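Search posts
Search

We moved our code off a self-hosted Subversion server last month. 19 years of history. A few people asked how it went, so I'm writing it down.

Background: the server was called Baudry. It sat in a closet and ran one big repository with 132 top-level folders. Some were products. Some were one script and a readme from 2009.

First decision was one repo or many. Bogdan Sandu wanted one. I wanted many. We ended up with 11 repos, grouped by who gets paged when the thing breaks. I'd do it that way again.

Author mapping took longer than the conversion. Subversion had usernames only, so every one needed a name and an email. We had four different people who had committed as "build".

Dalal Awwad went through old staff lists and matched all but three. Those three are now mapped to a placeholder address. Nothing has complained.
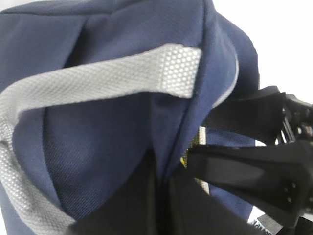 Branches were the ugly part. Our convention changed twice, so the standard layout flags only caught the newer ones. Anything older came through as a plain folder with a copy of trunk inside it.

We wrote a rules file by hand. It ended up at 300 lines. Run it on a copy, look at the log, fix a line, run it again. Each full run took a little under five hours, so we got one try during the day and one overnight.

Large files: somebody had checked in installer builds for Skernen up to version 4. We stripped them out of history and put them on the file share. The main repo went from 9 GB to under 1.

If you strip files, do it before anyone clones. We did a trial import, two people cloned it early, and one of them pushed the old history back. Elin Gwynne spotted it the same afternoon.

Commit messages referred to revision numbers all over the place ("fixes r48811"). We kept a lookup table from revision to commit hash and put it in the Wusten repo as a text file. Search works fine on it.

Issues: 2,171 open tickets in the old tracker. We did not import them. Anything touched since January got copied over by whoever cared about it. The rest is a read-only export.

Cutover was a Friday at 4 pm. Baudry went read-only, final conversion ran overnight, Nhàn Hà checked tags against the release list in the morning. Two tags were missing. Both were typos in my rules file. 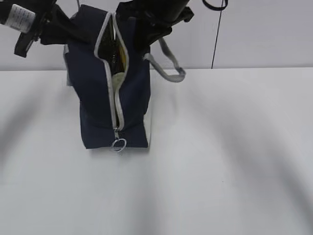 Navy bag, gray piping on the zipper.

Things that broke after: the nightly build for Amano had the old server address in a config file and also in a shell script that overwrote the config file. Took a day to find.

Line endings. Set your attributes file in the very first commit. We added ours in week two and had a pull request that touched every file in the tree.

Review habits are still settling. Randa Nasrallah asked for a rule of one approval per merge and no direct pushes to main. So far that's the only rule we have.

Baudry stays on, read-only, until the end of the year. I'll post the rules file once I've taken the internal paths out of it.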